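Our project was supposed to be about recycling at Stindimstead and it ended up being about leftovers. The question we handed in back in August was simple: if you empty a drink container the way a normal person does, how much drink is still in it when it goes in the bin? Normal people, it seems, have never asked.

## What we collected

We took 64 containers from the dining hall bins, mostly clear plastic bottles and juice cartons, and sorted them on a tabletop with a gray marble pattern, which made the whole business look classier than it smelled. Caps were kept apart from bottles. Labels stayed on, because peeling them took an entire afternoon for the first dozen and we had other classes.

A bottle goes on its side before anything else. Whatever is left runs to the lowest point and you can see it, and orange drinks are the easiest to read by far. Water is miserable. We logged several as "damp?" and moved on.
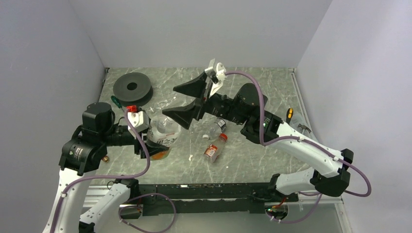
*Page last changed: 25 March 2020*

## Bottles

Each bottle was weighed, drained over a funnel, left upside down overnight and weighed again. The difference went into the table as leftover drink. The worst bottle gave up 139 grams, which we would call a beverage. Most gave up a mouthful or less.

Bottles thrown away with the cap on held more than bottles without. We had predicted the opposite, and our proposal says so in confident language that we would like the grader to skim.

Total from all the bottles was 681 grams. The bucket was heavier than that sounds, mainly because of the bucket.

## Cartons

Cartons are harder. You can't see into them, so the lying-down test tells you nothing, and shaking one next to your ear is a method we used but can't defend in writing. We weighed them whole, cut off the top, drained them and weighed again. Of the cartons, 24 had juice trapped in the folded corners — a place no amount of tipping seems to reach. Cutting made a mess. Scissors need washing after every third carton or they start to stick.

We left the cartons out of the main total because the cardboard soaks up some juice and our scale can't tell the two apart.

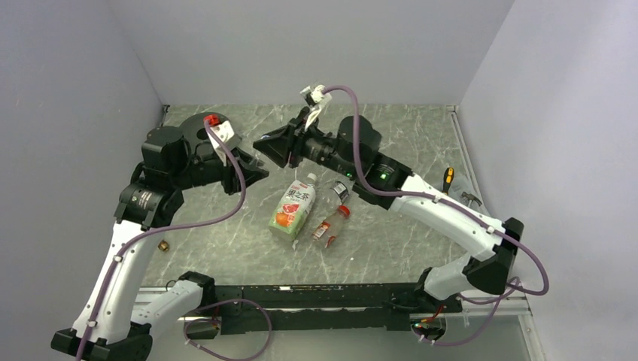
## What we would change

- Get a better scale. Ours rounds to the nearest gram and sulks near zero.
- Drain everything for the same number of hours. "Overnight" meant different things to different group members.
- Collect on more than one day, so that one big lunch doesn't decide the results.
- Weigh the caps separately and add them back in. We lost a few, and those rows are marked in the table.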